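Thread: what changed for our people when part of the wash-up work at Junetti started being automated. I run process engineering for the Druruldale kitchen. Long, mostly practical, some numbers. 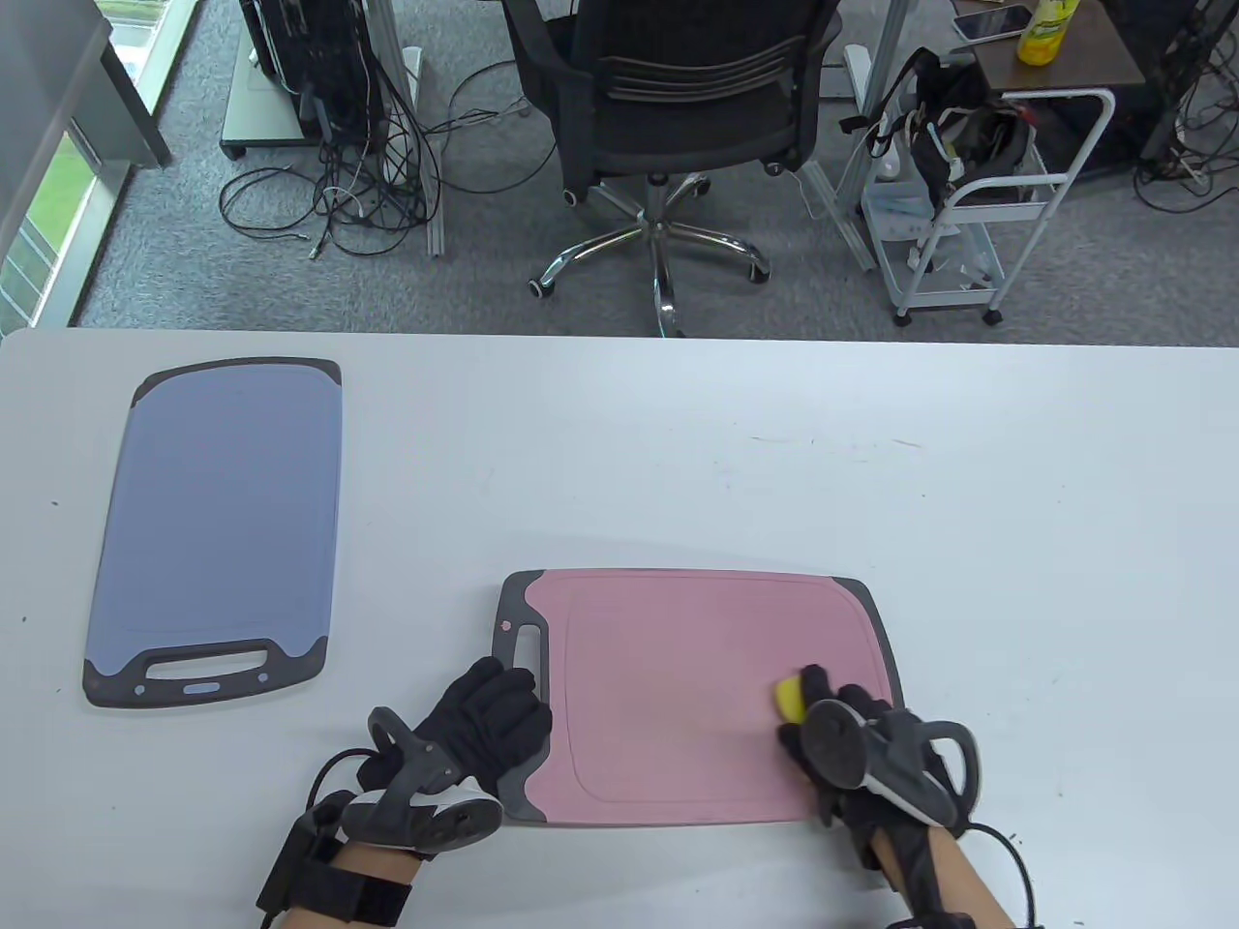 Board wiping by hand, sponge on the pink board, blue one alongside. Both hands in the instrumented gloves.

Background first. Junetti makes chilled meals. Druruldale is a small site: 53 people, 3 shifts, one wash-up room. Boards, trays, lids, scrapers and tubs all pass through that room, and the prep lines stop when it falls behind.

The tunnel washer handles trays and tubs. It has done so for years and there is nothing to say about it. Boards are the awkward item. They go through the tunnel, but anything stuck in the groove comes out still stuck in the groove, so every board gets a hand wipe first.

The automation project is the hand wipe. Two arms over a bench, one holds the board and one moves the sponge. The integrator is Sutard. They supply the arms and the control software, we supply the knowledge of how a board gets clean.

That second part turned out to be most of the work. Our written procedure for boards was four lines long. Line three said "wipe all surfaces." You can't program an arm from that, and it was never how people learned the job either.

So the motion is recorded from people. Operator puts on the gloves, wipes boards at a plain table, and the hand positions are logged for both hands. Sutard fits a model to the logs. The arm then does a version of what the operator did.

What we learned from the first set of logs: the holding hand does more than we thought. It sits near the handle and takes the load when the other hand presses. When the pressing hand gets to the far end, the holding hand moves or the board turns. None of this was in the procedure.

Teófilo Villanueva has been in wash-up longer than I've been at the company. His boards were the reference set. He does the groove first, then the face, then the groove again. Everyone else did face first. His pass rate on the swab check was better than the rest of the shift, so groove-first is now the standard for people as well as the arms.

That is the first real change for staff and it had nothing to do with the robot running. The manual method got better because somebody had to write it down properly.

On the gloves. They are not comfortable for long. There's a ring-shaped piece on the back of each hand, a strap at the forearm and a cable. We set a limit of 13 boards, then gloves off and a break. Operators asked for that limit and it was a fair request. Data from tired hands is poor data anyway.

Recording is done on dry boards at a desk-height table, away from the line. Known limitation. The real bench is higher, the boards are wet, and wet boards slide. Sutard corrects for bench height in software. Sliding is handled with a clamp on the arm side, and it took them two attempts to get a clamp that didn't mark the rim.

Now the pay question, which came up at the first briefing and should have been on the first slide. Recording sessions are paid at the operator's normal rate plus the skill supplement. They are voluntary. Declining has no effect on shift allocation. This is in writing and signed by the site manager.

Nelly Chambi is the shift rep for wash-up. She asked who owns the recordings and whether they could be used to time individual operators. I didn't have an answer ready. We went back to Sutard and changed the agreement: logs are stored under a session code, supervisors have no access, and they can't be used for performance review.

If you are planning something similar, settle that before the first recording. We did it in the second week and lost some goodwill that took a while to come back.

Headcount. Wash-up had six positions per shift before. It has six now. Two of those were mostly board wiping. One has become bench attendant: loads the rack, clears faults, does the swab checks. The other has moved to the tunnel outfeed, where we were always short.

I'm not going to claim that will hold forever. The commitment from the company is no reductions in wash-up through the end of the trial, reviewed in January. Nelly has asked for it to be extended and I have supported that in writing. No decision yet.

Performance, since people ask. The bench does a board in roughly twice the time a good operator takes. It makes up for some of that by running through breaks and shift change. Across a full shift it handles a bit less than one person did. Anyone quoting you a faster figure for this kind of task should show you the boards.

What it does well: flat faces, both sides, same pressure each time. Swab results on faces are very consistent.

What it does badly: handle slots. A person pushes the corner of the sponge through the hole and twists. The arm pushes and the sponge folds. Slots are still done by hand by the bench attendant, on every board, and I expect that to be true for a long time.

Also bad at: deciding when a board is finished. Boards get knife marks and dark specks that won't come off. An operator glances at it and knows which marks are stain and which are food. The camera check flags both. In the early weeks the reject rack was full of perfectly clean old boards.

We fixed part of that by retiring boards sooner. More cost in plastic, fewer false rejects. Our supplier, Benavides, now takes worn boards back and we order on a fixed schedule. I would count the extra boards as a cost of the automation. Finance currently counts them as consumables. We are still discussing it.

Color matters more than I expected. The vision side had to be tuned separately for each board color, and sponge residue is harder to pick up on some than others. If your site color-codes boards, put every color in the trial from day one. We started with one color and had to redo the lighting.

Effects on bodies. The wrist complaints logged from the two wiping positions have gone down. The trial is short and the group is small, so I'd treat that as a hopeful sign and no more. The outfeed job has lifting in it, and we've had one shoulder complaint from someone who moved over. So we changed the rotation to two hours per position.

Effects on the day. This one is harder to measure. Wiping was done side by side and people talked. The bench attendant stands alone at the other end of the room with a guard fence and a fan noise. Two attendants raised it separately. We have moved the swab station so there's another person within speaking distance. It helps somewhat.

Effects on skill. New starters used to spend their first weeks on boards. It was how they learned what clean means on this site. With the bench running, they can get through training having wiped very few. We now require a set number of hand-wiped boards, swabbed and signed off by an experienced operator, before anyone is cleared as attendant. Teófilo does most of the sign-offs and has been regraded for it.

Faults. The common one is the sponge. It wears, the arm presses further to compensate, and eventually it stalls. We change sponges on a count now. The attendant can also call a change early and doesn't need to ask anyone. We had that wrong at first: the early version required a supervisor code, and the bench sat idle while people went looking for a supervisor.

General point from that one. Every lockout we put on the bench to protect it from the operators ended up removed. The people standing next to it had a better idea of its condition than the panel did. Safety interlocks stay, obviously. Those were never up for discussion.

What's next: another round of recordings for slots, this time with a smaller sponge. I don't expect a working result from it. I do expect a better written procedure for the people doing slots by hand, and that's enough to justify the hours.

A few replies to things I've been asked privately.

Can the same recordings train a bench at another site? In principle yes. Under our agreement, only if the people recorded are told and agree. We haven't asked them yet.

Did anybody refuse to record? Yes, 3 people. They work the same shifts as before. One of them is now the best attendant we have.

Would a better tunnel washer have done the job? Possibly. We priced one. It needed a longer room - ours ends at a load-bearing wall - so the comparison stopped there.

Is it worth it at our volume? On labor alone, no. With the swab consistency and the outfeed cover included, it's close. I'll post the figures after the January review if I'm allowed to share them.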